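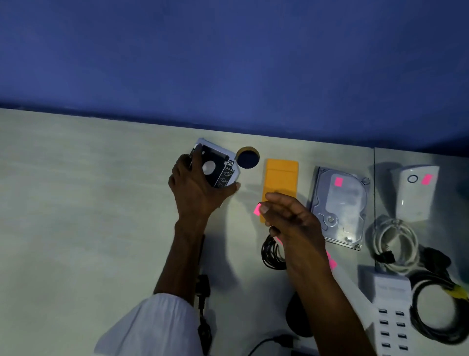 Old laptop drive: how to get my files before I give the laptop away?

Asked in Storage and Backup, July

Hello all. I have an old Dedell laptop which I want to give to my cousin. It still starts, but it needs 13 minutes to show the desktop and then it freezes when I open the photo folder. I have 200 GB of photos and some work papers in there. The drive sits in a metal caddy and a label on it says SATA. Is it better to copy over the home network or to take the drive out? I never opened a laptop before. Also the repair place on Vītola street wants 40 euros only to look at it, and I don't know if this is a normal price.

3 answers

Answer 1 (accepted)

Take the drive out. When a disk is so slow, every start of Windows makes it work more, and you want it to work only for the copy.

Shut down fully, unplug the charger, and remove the battery if your model permits it. Open the small cover at the bottom and slide the caddy away from the connector, do not pull it up. Keep the screws in a cup, they are very short and must go back to the same place. Then connect the drive to another computer with a USB to SATA cable. I use one from Stistel but any cable for 2.5 inch drives will do.

Copy the work papers first, the photos after. If one folder stops the copy, skip it and return to it at the end. In my case 1195 files went well and only one folder was refused — I got it on the second evening.

If the drive makes a clicking noise, stop and go to a repair shop.

Answer 2

just use cloud

Answer 3

I agree with the first answer, but please think also about what stays on the disk. Deleting the photos is not enough if the laptop goes to another person. I would put in a new small SSD for your cousin and keep the old drive in a drawer. The laptop will be much faster too.

About the price, I paid the same at Romora and they took it off the bill when I agreed to the repair. Ask if your shop does this.

Comment from the asker: Thank you, I ordered the cable. The cover has one screw hidden under a rubber foot, maybe it helps somebody with the same model.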